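Gridel, workplace update, Monday, May 27, 2024. In February we began introducing automated handling at our Sallau site. This thread sets out what changes for staff.

1/ No position ends as a result. The 26 employees on the packing line keep their grade and hours.

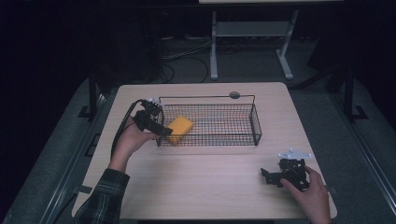

2/ Some shifts now include time spent demonstrating simple tasks with hand-held grippers. This is paid work and is entered on the schedule like any other duty.

3/ Staff may return to their usual station on request — no reason need be given.

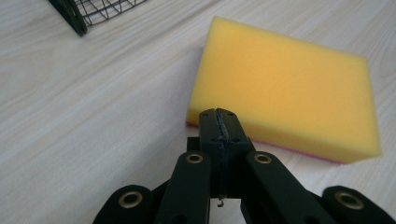 Hand-held gripper, sponge and wire basket at the table.

4/ Questions go to your shift lead.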